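Home | Notebook | Controllers | Perception | Logs | Search
Print this page | E-mail this page
Reading time: 6 min

Borker notebook – slot approach, divided tray
December, started 14:10

Carrying on from the last entry. Open items were the hover jitter over the tray, the partition detector dropping out when the hand is in view, and the planner refusing goals near the right-hand end of the table. The third is fixed. The first two are partly fixed and I now think they are the same fault.

Planner first. The table model still had the old extents from the Clukdale bench, which is shorter. Anything past the old edge was treated as free air with no support surface, so the goal checker rejected any placement there as unsupported. I replaced the extents in the cell description and added a check at start-up that compares the fitted plane with the modelled one and refuses to arm if the corners disagree by more than 10 mm. It should have been there from the start. The Clukdale file stays in the repository under its own name and is no longer the default.

Side effect: with the correct extents the planner is willing to bring the forearm in much lower over the near edge. That is legal but leaves little room for the cable at the wrist. I have raised the keep-out slab along that edge by 8 mm for now. A proper cable model would be better. Xie has one for the other arm and it may port across, though its parameters are in degrees and ours are in radians, and I don't trust the conversion helper after last time.

Jitter. Approach is split into three stages: coarse move to a point over the tray, hover while the detector locks on to a partition pair, then guarded descent. The oscillation only shows in the hover stage. Joint-level logs are clean, so the arm is doing what it is told. The commanded pose itself is moving. Plotting the slot estimate against time gives two clusters, one partition pitch apart, with the filter pulled between them. When the hand moves, it covers one partition, the detector shifts its match by one slot, the target shifts, the hand moves back, the partition is visible again. A limit cycle through the perception, in other words. I spent most of the morning on gains before looking at this plot, which was the wrong order.

Things tried, in order:

Lower gain on the hover servo. Slower oscillation, same amplitude. Reverted.

Longer window on the slot estimate. Helps when the hand is still and makes it worse on arrival, as the window is full of old matches from the coarse move. Reverted, but see the note on clearing the window below.

Latching the slot index on entry to hover. The detector may then refine the position of the chosen slot but not change which slot it is. This removes the cycle completely in replay. On the arm it removes it whenever the first match is right. If the first match is wrong the hand is steady over the wrong compartment, and I would prefer a visible fault to that.

Latching with a confirmation step. The index is only latched after the same match from 2 separate hover heights. Costs a little time on every approach. Kept.

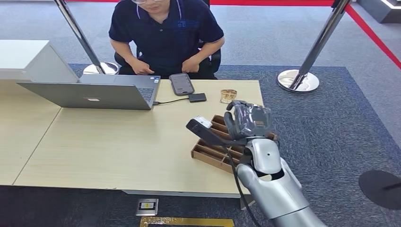

Photo: Borker cell log, head camera, slot approach series

The head view is the one the partition detector runs on, and it shows the difficulty well enough. The hand comes in from the lower right and sits over the tray, so the partitions nearest the target are the ones most likely to be hidden. The covering on the hand does not help: it is translucent and a bit reflective, and the segmentation network was trained on bare hands. It labels patches of the wrap as background, which then get passed to the edge finder as though they were tray. Any straight highlight on the wrap is a candidate partition.

Stopgap: stop using the network for the self-mask. The hand pose is known from the joints, so I now project the hand model into the view, grow it by a fixed margin for the covering, and throw away every edge inside that region. False partitions are gone in replay. The margin is generous and eats into real tray edges, so fewer partitions survive per view, but the ones that do are real. The black tool has been added to the model as a plain capsule. The white block at its tip was missed on the first pass and showed up as a very confident short edge moving at exactly hand speed. Added as a box.

The tray itself is a poor target for depth. Thin card edges seen from above give next to nothing, and the fitted height jumps between the top of the partitions and the bottom of the compartments. I have stopped estimating height from the tray and take it from the table plane plus the measured tray height. The tray also overhangs the right side of the table slightly, so the plane fit must not include its outline. The fit now uses only the table region to the left of it.

That brought up a second problem with the fit. The table top is in two sections and the seam runs at an angle. The plane fit is happy to treat it as one surface, but the line extractor was picking the seam as a table edge and rotating the table frame to match. It had been masked by the wrong extents before. Seam line is now on the ignore list by direction and position. If the table is moved, the ignore list has to be redone, and I have put a comment in the cell description saying so in capitals.

Other objects on the table (laptop, phone, the small black box on its cable) are handled as one merged obstacle on the left half. Merging is coarse but the arm has no reason to go there in this task. The thin cable between the laptop and the box is not seen at all by the depth filter. It falls inside the merged region at present. Would not rely on that in general.

People: the seated-person volume comes from the body tracker, and the tracker is unhappy when the top of the head is out of view. It returns a torso and arms with low confidence and sometimes drops the track. Behaviour on dropped track was to keep the last volume until timeout and then clear it. Changed so that a cleared volume needs a positive observation of an empty seat. Until then the planner keeps the far side of the table closed. It makes the planner more conservative and I see no cost to that here.

Replay results with index latching, projected self-mask and fixed height: 205 hover segments from the existing logs, no slot flips after latching. That only says the estimate is steady. The logs have no ground truth for which compartment was intended, except where the operator's command was recorded, and that was switched off for the older Ukby runs. So the flip count is good and the correctness is unknown.

To do

– Clear the estimate window on entry to hover, then retry the longer window.
– Record the commanded slot in every log, on by default.
– Retrain or at least fine-tune the segmentation on wrapped hands. Xie has offered the labelling tool.
– Measure the delay between joint state and head view properly. The self-mask lags during fast moves and the margin is hiding it.
– Cable model for the wrist, check units.
– Guarded descent untouched in this entry. Contact threshold is still the Ukby value and is too high for card.

17:40. Branch pushed, not merged. The start-up plane check is safe to take on its own if Clukdale want it before the rest.

Previous entry | Next entry | Back to index
Print this page | E-mail this page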